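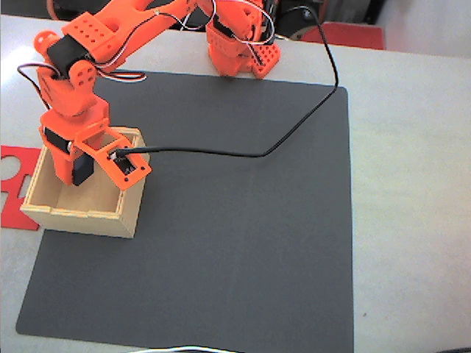

M. Polishchuk

Looking after one small orange arm: speaker notes
November 12, 2018, Joston

Before starting: water, clicker, switch the laptop's notifications off. Last time the whole room learned that my parcel had been delivered.

SLIDE 1. Title, with the arm behind it
Say hello. Leave the picture up while people find seats.
The arm is called Murano, after the glass, on the grounds that it was expected to break. It is printed in orange plastic and driven by hobby servos. The talk covers how we set up this one machine, how we keep it going, and what we do when it stops. If you came for the future of industry, the room next door has better biscuits anyway.
Point at the gripper down in the wooden box. Most of its working life is spent reaching in there, and most of its troubles start there too.

SLIDE 2. The mat
Everybody laughs at a slide about a mat. Let them.
The dark grey mat goes down first and the arm is lined up to it. The table is white and bright, and on a bare white table you can lose a small screw for a whole afternoon. On the grey you find it by standing up.
The crease down the middle came from somebody folding it for the van to Bruketness. We now use the crease as a rough centre line and pretend we planned it. Mats should be rolled. I have said this in writing.

SLIDE 3. The base
If the base moves, everything you taught the arm is wrong by the same amount, and it will be wrong with great confidence.
Our check: power off, hand on the base, push gently sideways. If it shifts, stop and fix that before touching anything else. I once spent two days adjusting an elbow that had nothing the matter with it.
Pause here. Somebody in the room has done the same and will want to say so.

SLIDE 4. Cables
Slow down, this is the useful part.
Look at the wires round the joints. Those loops look untidy and people itch to tie them back. Please don't. A joint needs slack for its full travel, and a wire pulled straight when the arm is folded will be pulled out when it isn't.
Then the long black one from the little servo on the gripper, which runs over the mat and back up towards the base. That one I do worry about. It lies where the work is. Before each session we move the arm by hand, power off, to the far corners of its reach and watch that cable the whole way. If it snags on the box, we shift the box.
Connectors: push each one home with a thumb. Half our "dead" servos over the summer were a plug that had crept out. The other half were dead.

SLIDE 5. Screws
Printed plastic gives a little under a screw head, so screws work loose. The small black ones at the corners of the gripper get checked every 8 hours of running, with a hand driver. Stop when it's snug. An electric driver will strip a printed hole before you've finished saying "it's only one screw".
The log has 74 entries since August. A shameful number of them say "tightened gripper" and nothing else, some in my handwriting.

SLIDE 6. Swapping a servo
Go through it in order, don't skip ahead to the funny bit.
Power off and unplug. Rest the forearm on something so it can't drop. Take a photo of the wiring, however sure you are. Mark the horn and the plastic with a pen across both. Old servo out, new servo set to its middle position on the bench, and only then fit the horn.
Funny bit: we missed out the middle position once. Murano woke up, swung hard and put its own box on the floor.
After the swap, run it slowly with the gripper clear of everything. Then lower it into the box by small steps. Keep 2 spare servos of each size, bought together. A single spare is the one you fitted last week.

SLIDE 7. The box
Plain, pale wood, no lid. Its walls are the most common thing the arm bumps into, so draw round it in pencil once it's in the right place. Rub out the old outline when you move it. We had three at one point and the arm was being trained to a ghost.

SLIDE 8. Questions
Likely ones:
Why not buy a metal one? We saw the price.
Does it wear out? Yes. We print another piece overnight and swap it in the morning.
Can I have a go? After the talk, one at a time, sleeves rolled up, and leave the cable alone.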